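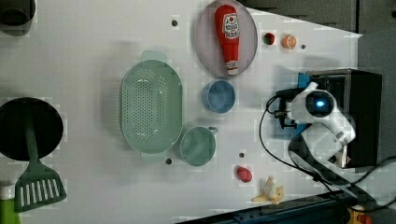

Drernow tabletop arm kit: progress report for May
Prepared for the Grumbridge equipment fund

Summary

The trial of the Drernow kit is on schedule and under budget. The first of these is a matter of planning. The second is a matter of the optional lighting package being out of stock when we ordered.

As a reminder of what the fund is paying for: we were asked to spend one term finding out whether an off-the-shelf arm kit could replace the demonstration rig we currently build from scratch every year, and to say so plainly either way. We have not reached either way yet. We lean toward yes, with a list of complaints.

What arrived

The kit came in 3 boxes. Two were expected. The third held the gripper bracket, which the packing list places in the first box and the manual does not mention at all. Drernow support answered our query the same afternoon and sent a revised manual, in which the bracket appears on the cover and still nowhere inside.

Assembly took one long morning. The quick start guide promises an hour, and we think that is fair if you have done it before and own the correct hex key. We have since bought the correct hex key (see Spending).

Work done this period

We finished the base setup and calibration, then moved on to the kitchen set, the first of the object sets in the plan. It is a mix of play food and small dishes: a colander, a frying pan and spatula, a cup, a bowl, a plate, a ketchup bottle, and assorted fruit. The proposal called these "household manipulation targets." Everyone in the lab now calls them the groceries, and we have given up correcting it.

The basic task is pick and place. The arm is told which item to lift and where to set it down, and the operator scores the attempt. We planned for 2,000 scored attempts over the whole trial and have completed a little over half. The pace picked up a good deal once we stopped resetting the table to an exact layout between runs. Drernow's own sample task uses three identical blocks in a tidy row, and the arm handles those beautifully. Few of our users will be bringing it three identical blocks in a tidy row.

Results so far

Round fruit is easy. The strawberry is the star pupil and has been quietly moved out of the scoring average on days when we want to know how things are really going. (It is back in for the figures we will send at the end.)

The banana is the problem child. Its peel is open, so the software has several reasonable opinions about where the middle is, and tends to act on all of them. Firmware released partway through the period improved this. It also reset our saved positions, a fact the release notes cover under "other improvements."

The colander goes better than we feared. It is large for this gripper, but either handle gives the fingers something to hold, and the vision software copes with the holes once the confidence setting is turned down. The default setting appears to have been chosen by someone who has never met a colander.

The spatula is fine when it lies flat on the table. Laid across the pan, it is a different job, and we score it separately. The arm will often take hold of it correctly and then lift along a path that brings the pan as well. Drernow regards this as a planning issue. So do we, in the sense that we had not planned on it.

Comparison with the Briner kit

The fund asked us to keep the Briner kit in view as an alternative. We had it on loan for 4 days, too short a time for a full set of runs, so please treat this section as an impression.

The Briner arm is quieter and its software is nicer to look at. Its manual is excellent. Its gripper opens less widely, and the colander defeated it except on the most generous approach. The larger concern is that each object set has to be licensed separately, and the groceries would count as two sets, food being one and dishes another. We asked whether the ketchup bottle was food or a dish. The question has been passed to their sales team.

Problems and risks

Cable routing. The gripper cable is long enough to reach anywhere and therefore lies on everything. It has swept small items off their marks during wide moves. We have ordered clips.

Support hours. Drernow support is prompt and friendly until 3 in the afternoon our time, after which it is a web form. Most of our faults occur after lunch.

Documentation. Covered above, and likely to be covered again.

Spending

We have used a little under 30 percent of the award. The kit was the bulk of it. Smaller items were the cable clips, a replacement set of gripper pads, and one hex key. The lighting money remains unspent, and we would like to ask permission to move it to a second set of pads, as the first set wore faster than the data sheet suggests.

Next period

Finish the kitchen set, including the spatula and pan runs. Begin the workshop set, which Pasaribu has agreed to supply at cost. Repeat the first week's runs on the current firmware so that the early and late scores can be compared at all. Hand the kit to two teaching staff who have not used it, with the manual and no help from us, and write down what they say in a form suitable for the final report.

Decision needed from the fund: approval for the lighting money to be moved, by the end of next month if possible. The pads will not last much beyond that.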